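Steinar Egilsson
@steinar_benchside

A few people asked what my job looks like now that the robot cells are in at Bemness. I've been there long enough to have done it both ways, so I'll write it down. Long thread, mute me if you don't care about warehouses.

For anyone new: we do returns. Small goods come back from customers, somebody opens the bag, decides what it is, and puts it back in stock, in refurb or in scrap. That was the whole job. 76 of us on the floor across all shifts.

On a normal shift I'd handle 900 items. Pick up, look, scan, place. By the last hour you aren't looking very hard. I know I sent good stuff to scrap and bad stuff back to stock, and so did everybody else.

Management signed with Varkon last December. We got told in the canteen. The slide said "no reductions planned at this time" and you can guess which three words people talked about afterward.

What came in first was one cell, and it didn't touch customer goods at all. It was for teaching. New objects get tried on a practice surface with something simple, a block and a bin, before anyone lets the arm near a real tote. 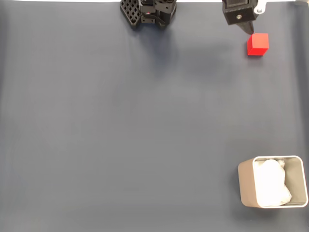 They asked for people from the floor to train on it. Four of us put our names down. I did it mainly because my shoulder was bad and the training bench was a place where I could sit for part of the day.

The course was two weeks. Half of it was safety. The rest was how to set up a pick, how to stop one, how to write up a bad one so that the Varkon people could do something with it.

Writing up was the hard part for me. I'd put "missed it" and the note came back asking missed how. Too high? Closed early? Pushed it? I've never had to describe a hand movement before. You don't think about how you pick up a box of earbuds.

Palacios, who ran the course, had us pick up the same item over and over by hand and say out loud what each finger was doing. Felt stupid. Helped a lot.

So what changed for the rest of the floor. I'll go one thing at a time.

Pace. The robot cells take the boring shapes. Boxes, tubes, hard cases. People get what's left, meaning clothes, loose cables, anything leaking, anything in a bag inside a bag. The average item that reaches a person now takes longer than it used to.

The rate target stayed the same for the first couple of months. That was bad. People who had been fine for years were suddenly under target because all their easy items were gone. It took a lot of complaining and one very long meeting to get it lowered.

If your site is getting cells, ask about the target on day one. Get the answer in writing. I wish we had.

Noise. Better than I expected. The conveyor is still the loudest thing in the building.

Talking. Worse. We used to stand across from each other at the old benches and you could talk a whole shift. The new layout has us facing the line, with a cell between every pair of stations. I didn't think I would mind that as much as I do.

Bodies. My shoulder is better. A couple of the others say their wrists are worse, because it's all awkward stuff now and no easy stuff to rest on. Both are true and I don't think the company has looked at it properly.

Pay. Operators who finished the course went up one grade. Sorters did not, although their work got harder. I've said this to the manager and I'll say it here too. I don't think that's right.

Jobs. We were 76. People who left over the spring weren't replaced. Nobody was let go. You can call that no reductions if you like, but there are empty lockers.

My own day now. I come in, read the notes from the shift before, and check which items got flagged. Then I go over to the bench and work on whatever the cells are struggling with. Mostly it's where the fingers should be before they close. 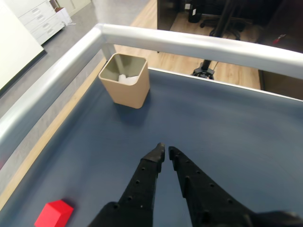

Small differences matter more than I would have believed. Come in a bit off center and an item turns, and then the next try is on a shape you didn't plan for. A person just adjusts. Here somebody has to work out the adjustment and put it in, and on my shift that's me.

It's slow. Some days I get one item type sorted out. Some days none, and I spend the afternoon on write-ups.

The totals, since they get quoted at us constantly: the line clears roughly 2000 items on a good shift. The screen by the entrance shows it in green. It doesn't show how many came around a second time because a cell gave up on them and a person had to take them.

I asked for that number to be put up too. Still asking.

Do I like it better? For me, yes. I sit more, I think more, I go home less sore. I'm also one of four people who got that deal, and I try to remember it when I eat lunch with the others.

Someone in the replies asked whether the sorters hate the operators. No. There was some grumbling about the pay grade in the beginning. People mostly want to know when a cell is going to be fixed, and I tell them what I know.

Someone else asked about Gokora, the other site. They're supposed to get their first cells next. I've been asked to go over and help with the training. I said I'd do it if a couple of their sorters get to sit in on the planning, before the benches are moved and not after. Waiting to hear back.

If you work at Gokora and want to ask me anything, my messages are open. I won't share other people's numbers or pay slips so please don't ask for those.

Off to bed, early shift. Will answer the rest tomorrow.

18/09/2026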